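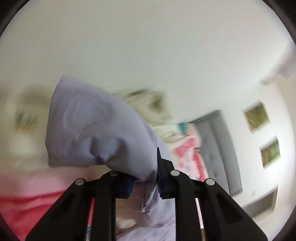 How a Home-Built Gripper Picks Things Up

Grades 3 to 5

A gripper is a tool that does one of the jobs your hand does. It closes on a thing, holds it, and lets it go. Some grippers are fixed to the end of a robot arm in a factory. Others are held by a person, like the grabbers people use for picking up litter.

Nanna Mogensen and Valdemar Ravn built theirs in a shared workshop called Gavthorpe. They started in February with a drawing on squared paper and a box of leftover plastic. Their plan was a gripper that one person could hold and work with one hand. They named it Grarkosik, after a word Nanna's little brother made up.

Fingers that bend without bones

Your finger bends at joints called knuckles. A gripper finger needs joints too. In many grippers, the joints are pins. A pin is a short rod that goes through a hole in two parts, so that each part can turn around it.

When several bars are joined by pins, they make a linkage. Push or pull one bar and the others have to move as well. You have used a linkage if you have ever opened a folding umbrella.

You can make a simple one. Cut two strips of stiff card, cross them like an X, and push a paper fastener through the middle. Squeeze the bottom ends together. The top ends close like scissors.

Why cut slots in a finger?

A solid finger is strong, but it is also heavy. Slots take away some of the plastic and leave enough to do the work. Valdemar cut his first slots too wide, and the finger snapped when he tested it on a bag of rice. The second set had narrower slots with more plastic left around the pin holes – those held.

Something to grip with

Smooth plastic slides on many things. Try picking up a wet bar of soap and you will know the feeling. Engineers call the rubbing force between two surfaces friction. More friction means less slipping, so a gripper often has pads at the tips made of something with more grip.

Why cloth is hard

A wooden block keeps its shape. If you know where one side is, you know where the other side is too. Cloth is different. A pillowcase can be flat, folded or bunched up, and it changes shape as soon as you touch it. When you lift one corner, the rest hangs down and swings.

Nanna kept a notebook of tries. By the end of spring she had written down 780 of them, and 78 were drops. Most of the drops were cloth. The gripper did better when she pinched a thick fold, with 2 or more layers between the tips, than when she pinched a single edge.

The last page of the notebook is dated 9/5/19. It says: "New pads on. Try socks next."

Words to know

Gripper: a tool that closes on an object and holds it.
Pin: a short rod that lets parts turn.
Linkage: bars joined together so that they move together.
Friction: the force that slows things down when they rub.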